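Two arms, one tray and a doughnut: my afternoon at the Karico open day

June 20, 2021 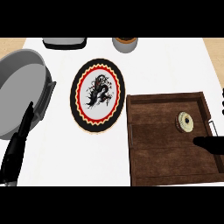 The simulated kitchen table, with the right gripper reaching in beside the doughnut.

I've been wanting to write this up since I got home, and my tea has gone cold twice already, so forgive the rambling. Karico opened its doors this weekend and I went along expecting a bit of a wander and a leaflet. I stayed for 4 hours!

Most of my time went on the simulation room, which I nearly walked past. There were two long benches, a row of screens and a big projector showing a kitchen table that only exists inside a computer. The program is called Dremis, and the team use it to let a pair of arms practise household jobs. I've seen plenty of factory robots on telly, all sparks and car doors, but I'd never seen one being asked to deal with a doughnut. I loved it straight away.

You get a pot, a cup, a plate and a wooden tray with handles on the ends, and the jobs are the sort of thing you'd ask a teenager to do before visitors arrive. Pick this up, put that over there, don't knock the cup. What I hadn't thought about before is how many small decisions are hiding in there. Do you go in from the side or from above? How far do you open the fingers? What do you do about the raised edge of the tray? I must have moved ten thousand biscuits in my life and never once planned my route around the rim of anything.

The part I keep telling people about is the plate. It has a dragon on it! A proper inky one with little touches of red, inside a zigzag border of yellow and red. I asked whether somebody on the team had drawn it and was told the plates come from a library of household objects called Condori, and that they like to swap them around so the arms don't get too used to one pattern. There are 467 objects in the library at the moment. I would happily buy the dragon one for my own kitchen.

After the talk we were allowed a go ourselves. They sit you down with a controller in each hand (heavier than I'd expected) and whatever you do, the arms on the screen do too. My first try was dreadful. I was so busy watching the right hand that I let the left one drift off on its own business, and then I overcorrected and swept the poor doughnut across the tray. The second try was better. On the third I got it up off the wood and held it there for a good few seconds, and a small boy behind me clapped — I was ridiculously pleased.

Every try is saved, even the bad ones if you tick the box to say you don't mind. The counter on the wall said 3,439 when I sat down. I ticked the box. I do like the thought of my clumsy sweep being in there somewhere with the tidy ones.

Someone asked the obvious question, which was why bother pretending when you could buy a real table and a real doughnut. The answer was mostly patience. You can reset the pretend table in an instant, and you can run it all night while everyone's in bed. They were very open that things which go well on the screen can still go wrong in a real room, where cups are slippery and the light changes. I appreciated that, and it made me trust the rest of what they said.

There was also a short tour of the workshop with the Cimik, their real two-armed machine, but it was switched off for the day and the queue was long, so I only got a quick look over somebody's shoulder. I'm told it had 401 hours of running on it since January. Next time I'd go there first and do the screens afterwards.

A few practical bits if you fancy the next one. Parking is round the back, and the sign is easy to miss. The hands-on slots are given out at the front desk and they do go, so ask as soon as you get in. The café shuts before the last talk finishes. I found that out with my coat on and my purse in my hand, having spent the whole afternoon thinking about doughnuts.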